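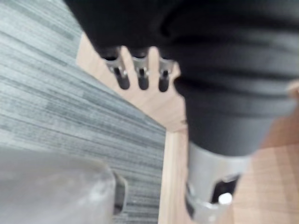 WEEK 5 — PALE WOOD AND CARPET IN THE SAME ROOM

Course materials > Interiors & Upkeep > Handouts

Harkwood evening course, floors and surfaces. Bring this sheet back next session, we carry on from the carpet part. Worksheets due 31st March, paper copies only, leave them in the tray.

Recap from last time

Light woods: ash, birch, maple, pale oak, beech. Can't always tell them apart by color once they're finished. Look at the grain, look at end grain if you can get to any (door threshold, underside of a shelf, inside a vent cut-out). Oak has open pores you can feel with a fingernail. Maple and birch much smoother. Beech has the little flecks.

If still not sure write "light wood, species unknown" on the worksheet. That's a full-mark answer. Guessing oak every time is not.

Also recap: solid vs veneer vs printed. Printed patterns repeat. Walk the floor and look for the same knot twice. Veneer has a real grain but thin, so sanding is limited or out of the question. Ask before anyone goes near it with a machine sander.

Why pale finishes are harder to look after

Dirt shows less than on dark wood, scratches show less too, which is why people buy it. Trouble is in the yellowing. Oil-based finishes go amber over the years and the patch under the rug stays pale. Move the rug, there's your rectangle. Water-based stays closer to the original color but marks more easily under chair legs, depending on the product.

Gray marks = usually finish worn through and dirty water in the grain. Black marks near a radiator or plant pot = water plus metal, or water left a long time. Different treatments, don't mix them up. Gray can often be cleaned and recoated. Black may need oxalic acid (gloves, window open, read the label) or may just have to stay.

Cleaning order, wood

1. Pick things up off the floor. Don't push them around it.
2. Dry first. Soft brush head on the vacuum or a dust mop. Grit is what scratches.
3. Mop barely damp. Wring it, then wring it agian.
4. Go with the grain, start at the far wall, work back to the door.
5. Dry cloth over anything that still shines wet after a minute or so.

No steam mops on wood in this course. Some of you have one at home and like it. Fine at home, not on the worksheet. Steam gets into joints and under finish.

No vinegar either, or not as a habit. It dulls some finishes. Flakari soap is what we have in the cupboard, one capful to the bucket. More soap does not mean cleaner, it means a film, and then the film picks up footprints.
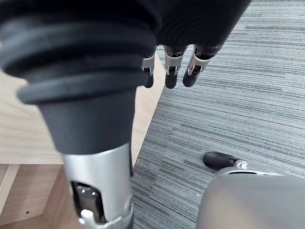
Light wood, faint grain lines, with carpet on the floor.

Two surfaces, two routines

Lots of rooms have both. Bedroom with wood and a carpeted section, office with carpet and wooden furniture, hallway that changes halfway. Students clean whichever one they like better and forget the other, so plan it before you start.

Carpet dust goes up when you vacuum and comes down on the wood. So: wipe high things, vacuum carpet, wait a bit, then do the wood. Doing wood first means doing it twice.

Switch the vacuum head over. Rotating brush on for carpet, OFF for wood. On the older Bachmann machines there's no switch, you change the whole head. Check which one you've signed out.

Carpet notes (short, more next week)

Cut pile — ends are cut, soft, shows foot marks and vacuum lines.
Loop pile — loops left whole. Harder wearing. Snags. Never pull a loose loop, cut it level with scissors.
Cut and loop — both, usually to make a pattern.

Fiber: wool, nylon, polypropylene, polyester, blends. Can't tell by looking, at least not reliably. Ask for the paperwork, or find an offcut. People often keep offcuts in the attic or under the stairs.

Spills: blot, don't rub. White cloth so no dye comes off on the carpet. Work from the outside of the spill to the middle. Test any product in a corner first and leave it to dry before deciding.

Where the two meet

The strip between wood and carpet is the bit that goes wrong. Check for:
— loose screws or lifted end (trip hazard, report it same day)
— grit packed along the wood side
— carpet edge fraying out from under
— wood discolored right beside it, usually from carpet shampoo running over

Crevice tool along the strip, both sides. Then a barely damp cloth on the wood side only. Mask the wood with low-tack tape and a folded towel if you are shampooing. Take the tape off straight after, don't leave it overnight.

Not every room has a strip. Sometimes carpet is tucked against the wood with nothing over it. Be gentle with the crevice tool there, it will lift the edge.

Furniture on each

Felt pads under anything with legs on wood. Replace them when they go flat and hard, by then they're holding grit and acting like sandpaper. On carpet use cups or nothing. Felt on carpet does nothing useful. Dents in carpet: ice cube or damp cloth, let it dry, lift the pile with fingers. Wool comes back better than most synthetics.

Practical

Next session meet at the Brestska building, not the usual classroom. Room 16, second door past the stairs. Wear flat shoes with clean soles. Work in groups of 2. Budget for the costing excercise is 2,000 including underlay and the strip. Delivery is separate, leave it out.

Worksheet: pick one room you can get into. Write down what each surface is, what condition, what you'd clean first. Sketch where wood stops and carpet starts. Rough pencil is ok. Note where the light comes in, we need it for the fading part in September for anybody staying on to the second module.

Left over from questions at the end — yes, you can put a rug on carpet, use a gripper pad made for carpet and not the rubber mesh for wood. Rubber mesh can stain some finishes too, check the packet.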